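Kallau Table Chores: data card

Task: food handling and bagging by a two-arm robot at one table. The set asks whether machines can do kitchen chores yet. For most items, they can't without help.

Splits: 14 tasks, 40 episodes each. Bowl episodes are scored on grip and tilt.
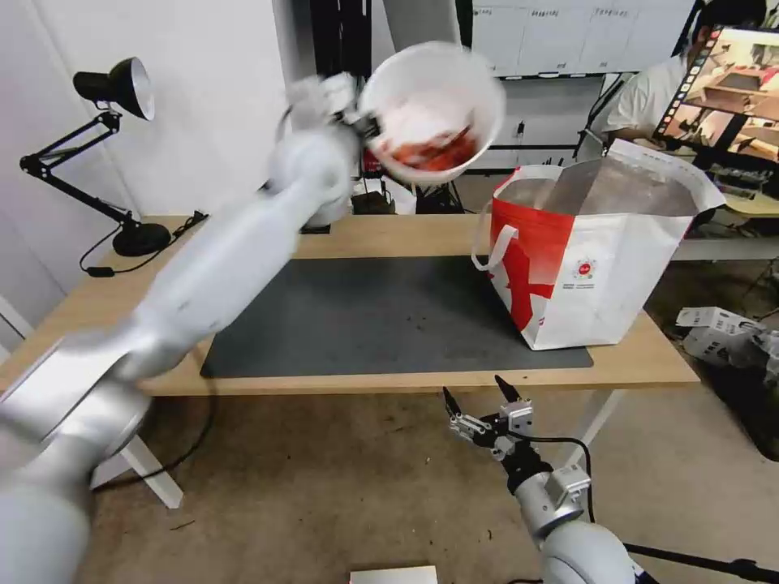

Mastari objects that tilt limits say little about chores – a home user cares about spills. Spill labels are planned.

Known gaps
- Soft wrapped items such as buns are underrepresented.
- Bag position is not fixed.

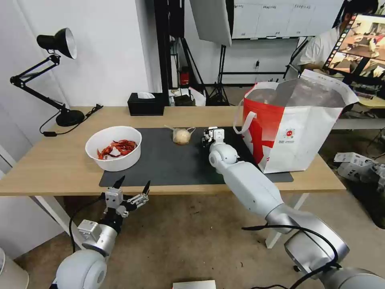
License

Research use only. Cite as Kallau, release 12.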